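Zotden Meditation Stool: three weeks of sitting, and I have my doubts

I should say up front that I don't trust anything sold to me as a path to stillness. I've been going to the same small meditation group for years, and in that time I have watched the equipment get more expensive while the sitting has stayed about the same. So when Rocío Valcárcel, who leads our Sunday group, offered to lend me her Zotden stool for the summer, I said yes mostly so that I could complain about it with a clear conscience.

The Zotden is a kneeling stool. You tuck your calves under a tilted seat and your weight goes into the seat instead of your ankles. It folds, it comes with a pad, and it comes with a booklet. It costs $100, and the pad is included in that, although you can pay another $56 for the "deep practice" pad. I tried both pads. More on that further down.

The claims

The sales page says the seat angle "invites the spine to remember itself." I have no idea what this means. My spine is 10 years past remembering much of anything. The page also says that most people feel a change in the breath in the first sitting. I felt a change in my left knee, and it wasn't one I had asked for.

There's a lot of talk about energy too. The seat is supposed to be tilted so that energy rises. A tilted seat tips your pelvis forward, which makes it easier to sit up straight, and sitting up straight is pleasant. I wish they had written that. It's a good enough reason to buy a stool.

Setting it up

The legs fold out on hinges and lock with a push. They lock well. I weigh more than the people in the photos on the box, and I never felt the legs shift or heard a creak. Folding them back is harder than it should be, and I pinched my thumb on the second day. The booklet tells you to "fold with awareness." I will give them that one.

The pad attaches with two straps. If you don't pull them tight the pad slides forward a little at a time, and by the end of a half hour you're perched on the front edge like a bird. Pull them tight and it stays where it should.

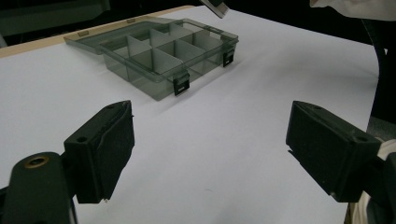
The booklet is where I really lost patience. It has twelve short readings, one for each sitting, and every one of them ends by telling you that you have already arrived. If I've already arrived, I don't need a stool. I read four of them and put the thing in a drawer.

How it sits

First week: not great. I had been on a plain round cushion for a long time, and kneeling felt like being sent to the principal's office. My feet went numb at the fifteen-minute mark. I wrote to Rocío to say so and she told me to put a folded blanket under my ankles and stop writing to her about it.

The blanket helped a lot. With it I could go half an hour without moving, and my lower back, which usually starts talking at twenty minutes, kept quiet. I don't want to make too much of this. I was also sleeping better in those weeks and had quit the late coffee. But when I went back to my cushion for a couple of mornings, the ache came back with it, so the stool gets some of the credit.

Second week I took it to group. Osamu Katayama tried it for one round and said it was too low for him. He's tall, and he's right. There is only one height. For $100 I think there should be two, or at least a set of feet you can screw on. Araceli Echevarría, who is a good deal shorter, liked it so much that I had trouble getting it back before the closing bell.

Did my meditation improve? I got asked this by three different people and my answer was the same each time, that I don't know how I would tell. Some mornings my mind was quiet. Other mornings I spent thirty minutes planning a letter to the water company. That was true on the cushion and it was true on the floor before the cushion.

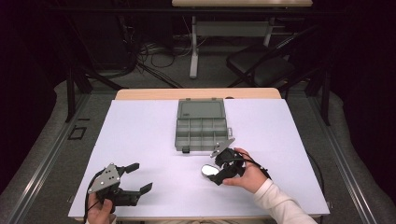
The two pads

The standard pad is firm and a bit thin. It's fine. The deep practice pad is thicker and softer, and for the first ten minutes it feels wonderful. After that you sink, the tilt of the seat more or less disappears, and you're back to holding yourself up with your back muscles. I see no reason to spend the extra $56. Fold a towel over the standard pad if you find it hard.

Against the others

I've also used the Cordero bench, on a retreat, for a long weekend. It doesn't fold and it's heavy, but the seat is wider and I think it is kinder to bigger hips. If yours is going to live in one corner of one room, look at that first. The Zotden makes more sense if you carry it to a group or keep it in a closet.

What I'd tell a friend

Borrow one before you buy one. Kneeling either suits your knees or it doesn't, and you'll know in a week. If you have had knee trouble, ask somebody who has actually looked at your knees, and don't go by the booklet or by me.

If you already sit well on a cushion or a kitchen chair, stay there. If your back gives out before the bell does, the Zotden may buy you some time. Skip the second pad and watch your thumbs.

Rocío gets hers back in September. I haven't ordered one of my own, though I did look at the page again last night, and the part about the spine is still there.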